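Zostano software sync, December
Present: Bülent Kırmızıgül (chair), Ertuğrul Dursun (notes, under protest), the Menden team by phone
Apologies: Aigner, whose calendar apparently still thinks it is November

1. Last month's minutes
Accepted without anyone admitting to having read them.

2. Perception
Ertuğrul reported that the new segmentation model handles the kitchen table well until two things overlap, at which point it becomes a philosopher. The pan and the slotted spatula lying across it keep coming back as one object with ambitions. The colander's holes no longer count as separate items, which was greeted with more applause than it deserved. Menden asked if we could simply tidy up. Bülent said customers don't.
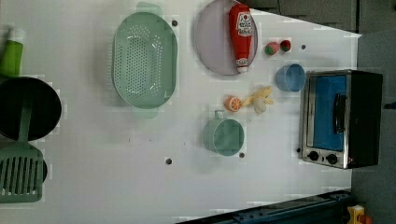
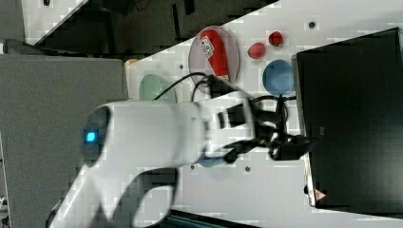
Kitchen table work: the toys from overhead, then the arm with its gripper toward the black box.

3. Planning
The planner now takes 700 ms per query, down from a figure Bülent asked us not to write down. Most of the gain came from deleting a collision check that was running twice. Git blame was consulted and the matter was dropped quickly.
Cable clearance is still missing from the collision model. Ertuğrul wants cables treated as a padded volume around the wrist. Bülent wants them simulated properly. Agreed to do the padded volume and call it phase one.

4. Control
Eleseck driver 2.9 fixes the gripper timeout and introduces a different gripper timeout. Menden will stay on the old version. Zostano will upgrade one cell and complain in writing.

5. Tooling
The log viewer crashes on any recording with a space in its name. Menden proposed a fix; Ertuğrul proposed not using spaces. Long discussion. Fix accepted.

Actions
Ertuğrul: overlap test set, padded cable volume
Bülent: write to Eleseck, politely
Menden: log viewer patch
Aigner: calibration script, assigned in absentia

Next meeting at 2, same room, if the projector is back.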